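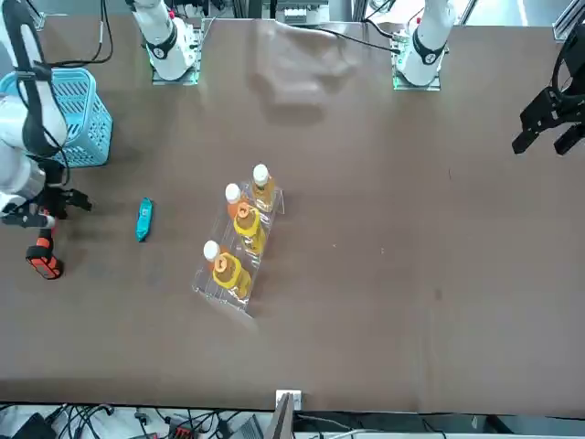 Home | Projects | Progress reports | People | Contact

Plerach: progress report to the Sauerland fund

Prepared by Noelia Tejada, software lead, 1/5/25

We promised you a planner that could share a table between two arms without a person writing a script for each new layout. At the last report it worked in simulation and almost nowhere else. This period it moved onto the bench, and I'm very happy to say it has stayed there.

The biggest change is in how the software thinks about a held tool. Before, the planner treated the gripper and whatever was in it as one fixed block, sized for the worst case. It was safe, but it made the arm refuse paths that any of us could see were fine. Now the shape is rebuilt each time a grasp is confirmed, so the arm plans with the tool it has, at the angle it has it. Planning time on our bench layouts dropped from 30 seconds to 3, and most of that gain came from throwing away checks we no longer need.

Perception was harder. Clear acrylic is a pain for depth sensing - the sensor sees through one wall, catches a reflection on the next, and reports a surface floating somewhere in between. Bottles with pale liquid in them are nearly as bad. We stopped asking the depth map to find the rack at all. The new code looks for the white caps in the color picture, fits a line through them, and works out the slant of the rack from that line. It's a simple idea and I wish we'd had it in the fall!

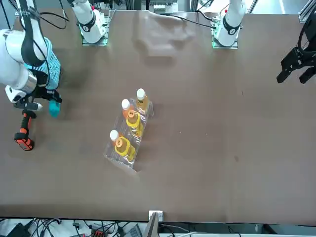

The same fit gives us a keep-out zone around the bottles, which both arms now read from one shared map. In the old setup each arm had its own copy, and the two copies drifted apart whenever one side missed an update. Conness, our logging tool, helped a lot in tracking that down. It replays a run with the map, the plan and the joint states side by side, and you can scrub back to the moment where they stop agreeing. We've recorded 2409 runs with it so far.

Still open:

Shadows. An arm passing over the brown covering can throw a dark patch that the segmenter takes for an object. We filter by height now, which helps, but small flat things can get filtered out as well. There are 17 logged runs where this happened, and I've tagged all of them for retraining.

Tool release. The arm lets go cleanly, but the scene map can be slow to mark the tool as back on the table, so the next plan waits. This is a messaging problem and should be a short fix.

Idle arm. The second arm parks at the side while the first one works. It is planned for, but it doesn't do much yet. Handing work across the table is the main goal for the next period.

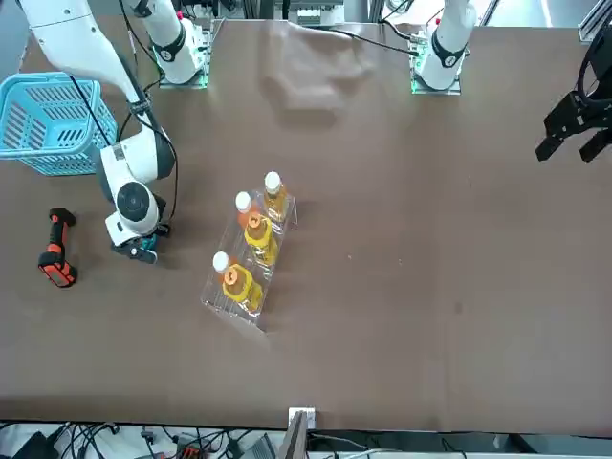 Bench layout with the acrylic rack, the basket and the handheld tool lying on the table.

Spending is on plan and we aren't asking for any change to the budget. We'd like to move the handover demo to March so the retrained segmenter can go in first. The planner code and the replay viewer are both in the Plinudum repository, and your reviewers already have access.

Comments

plan_b_again: Fitting a line through the caps is neat. What happens if one bottle is missing?

Noelia Tejada: Two caps still give a line, so it carries on with a wider margin. With one cap it stops and asks for help.

gridwalker: Would love to try the replay viewer on our own logs. Is the file format written up anywhere?

Noelia Tejada: There's a page in the docs folder - a bit rough, but the field names are all there. Tell me what breaks!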